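Search this blog...
Search
Type and hit enter

Spices on the small shelf

I have been putting off the spice situation since September, and on Monday night I finally did it, and I am so happy with it that I have to tell you everything!

Some background. Our kitchen has one proper cupboard, and for two years every seasoning we owned lived in there in a heap. Bags folded over and clipped, bags folded over and not clipped, three open packets of cumin. Every time I wanted paprika I had to take out the rice first. Then my friend Sayaka Yokoyama came over to cook, spent a good while with her head in the cupboard, and told me very kindly that I needed jars and a shelf. She was right.

So the rule now is that anything we use every day lives in a jar, and the jar lives on a little two-level shelf on the table. Everything else goes in a shoebox in the cupboard with its name written on the bag. I got the shelf from Brurkura on sale and it took me 31 minutes to put together (I timed it, I was proud).

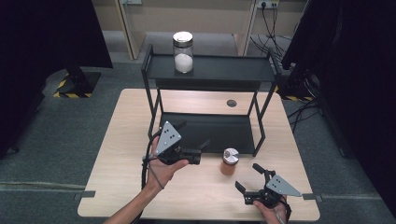
Deciding which jar goes on which level was the really fun part, and I changed my mind all evening. My first idea was tall things on top, short things underneath, but the cubby between the two levels is deeper than I thought and small jars vanish in the back of it. White things like salt and sugar are easy, they get a clear glass jar with a screw lid and go up top, left of center, where you can see the level dropping. The reddish-brown ones are harder -- they all look alike to me once they are out of the bag! For those I like a small jar with a round label on the lid, so that when it stands down on the tabletop in front of the lower shelf you can read it from above without picking it up.

A few things I learned, in case you are about to do the same. Wash the jars the night before and leave them upside down on a towel, lids off. I filled my first one too soon and the garlic powder set like plaster. A 500 gram bag of salt did not fit in the jar I bought for it, so measure first. And make a paper funnel, it works much better than a spoon.

Next up is the tea shelf. I have my eye on the tall tins from Skular, and Sayaka says the square ones from Triller stack better, so if you own either of them please leave me a comment and tell me how the lids are!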